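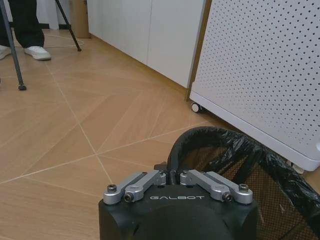
Have you ever watched a movie where somebody walks across a field, and you could hear every single footstep, the swish of the grass, and even the jingle of the keys in their pocket? Here is a funny secret about that: most of those sounds were probably never recorded in the field at all. They were made later, indoors, by people called Foley artists, whose job is to look very hard at something on a screen and ask, "What would that sound like?" Try it yourself with any object you like. Take two silver metal bars joined by rounded hubs, with dark screws at the joints. Would they squeak? Would they click, or hum, or go *shhhk* like a pair of scissors? You get to decide, and that is just what a Foley artist gets to do all day long (lucky them!).

## Why not just record the real thing?

You might think the easiest way to get a sound is to point a microphone at it while the camera is running. Sometimes that works fine. But a movie set is a noisy place, with people whispering, lights buzzing, and airplanes going over just when the hero is about to say something important. The microphones are mostly there to catch the actors' voices, so little sounds like a sleeve brushing a table get lost.

And then there is the other problem, which I think is the more interesting one. Real things often sound boring! A real punch is a dull little thud. Real snow can be so quiet that you would hardly know anybody was walking in it. So the Foley artist goes hunting for something that sounds more like snow than snow does, and very often that turns out to be a bag of cornstarch, squeezed slowly with both hands.

## A room full of junk

A Foley room looks a bit like your grandparents' garage. Our favorite one belongs to a little studio called Haseretti, in the town of Sullness, and the shelves there go all the way up to the ceiling. They have 846 things on their prop list, and 44 of those are shoes! There are boots, slippers, tap shoes, and a pair of clogs that have been three different horses.

On the floor there are shallow pits filled with gravel, sand, dry leaves, and wooden boards. When a character on the screen steps off a path and onto a porch, the artist steps out of the gravel and onto the boards at exactly the same moment. It takes a lot of practice, and a lot of laughing when it goes wrong.

When the studio worked on *Arnuvance*, a movie about a dragon who is afraid of the dark, they needed the sound of enormous wings. They tried an umbrella, opening and shutting it very fast, and it sounded exactly like an umbrella. Then they tried flapping a pair of old leather gloves close to the microphone, and slowed the recording down, and suddenly there was a dragon in the room. The whole flying part lasts 60 seconds, and it took them all of Sunday afternoon.

## Be a Foley artist at home

Ask a grown-up for a phone or tablet that can record, and pick a short bit of a movie you know well. Turn the sound all the way down and watch it 2 times, just looking. Then go and collect some noisy things:

- a head of celery, which makes a wonderful snapping bone
- a bowl of water and a cloth
- dry rice and a baking tray, for rain
- two halves of a coconut shell, for hooves
- any shoes you are allowed to borrow

Press record, start the movie, and make your noises as you watch. Your first try will be late, and so will your second, and that's all right. Play it back with your eyes closed and see what you can hear. And please eat the rest of the celery.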